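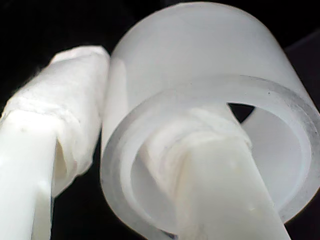 The frosted cup is back on the kitchen table

For a long time a drinking glass was supposed to be clear. You filled it, you could see what was in it, and the only argument was over how thin the rim should be. Frosted cups were for bathrooms, where they held toothbrushes, or for hotel bars, where they held something blue.

That has changed. Walk into a housewares shop now and there is likely to be a shelf of milky, thick-walled cups in white, smoke and pale green. They are sold for water, for iced coffee, for tea lights and for pencils. Skolen, a small shop that sells tableware and not much else, started with one frosted cup four years ago and now gives a whole wall to them. The shop sold 2,034 last year. Most went out in pairs.

Part of the appeal is the light. A clear glass on a windowsill throws a sharp bright patch on the wall. A frosted one holds the light in its side and goes soft and even, like a lampshade. Put it on a gray counter on a cloudy morning and it still looks as if it is doing something.

The other part is the straight side. A plain cylinder with a rounded edge has no stem to snap and no waist to get a sponge stuck in. It sits next to its neighbor on the shelf without wasting space.

How the frosting is done

The word "frosted" covers several different things, and shops don't always say which one they are selling. Glass can be blasted with fine grit, which leaves a dry, slightly rough surface. It can be etched with acid, which gives a smoother feel, closer to satin. It can be sprayed with a coating. And plenty of frosted cups are plastic, molded with a matte finish from the start.

Blasted glass is the one that shows fingerprints. Oil from the skin fills the tiny pits, and the spot turns darker and a little clearer than the rest. Etched glass does this less. Coated glass hardly does it at all when new, but the coating can scratch or peel, usually at the rim and the base first.

Polus, the workshop that makes most of the cups at Skolen, etches the outside only and leaves the inside smooth. Its reasoning is practical. Coffee stains have less to hold on to, and a spoon doesn't squeak.

Thick or thin

A thick wall makes a cup heavy for its size, and people either like that or they don't. The standard Polus cup holds less than it looks like it should. Buyers notice this at home, when the can of seltzer doesn't fit. Pruvost makes a thinner version that holds more and weighs less, and it chips more easily.

Thick glass also needs some care with heat. Boiling water poured into a cold, thick cup heats the inner surface faster than the outer one, and that can crack it. Warm the cup under the tap first, or use it for cold drinks. Glass made for hot drinks will say so on the box.

Washing them

Most problems with frosted cups come down to washing. Dish soap and a soft cloth are enough for everyday use. For oily marks on the outside, a paste of baking soda and water works well – rub it on with your fingers, leave it for a few minutes and rinse. A scouring pad will polish the high points of the surface and leave shiny streaks that don't come out.

The rim is where small specks and lip marks collect. Run a damp cloth around it with your thumb on the inside and your fingers on the outside, and hold it up to a window before you put it away. Narrow cups that won't take a hand can be done with a bottle brush, or with a strip of old cotton wound around the handle of a wooden spoon.

Hard water leaves a chalky film that is difficult to see on a white cup until it is quite thick. Soak the cup in one part white vinegar to four parts warm water, then rinse. Don't use vinegar on a metallic trim.

What to pay

A single etched cup from Polus costs $38, which is a lot for something that will spend part of its life holding pens. The Pruvost cups are cheaper. Floltach sells a matte plastic one, meant for patios and children, for less than either. It is the one to take outside in July, and it stacks.

Secondhand shops are worth a look too. Check the rim with a fingertip before paying, and check the base for a peeling edge that would mean a coating.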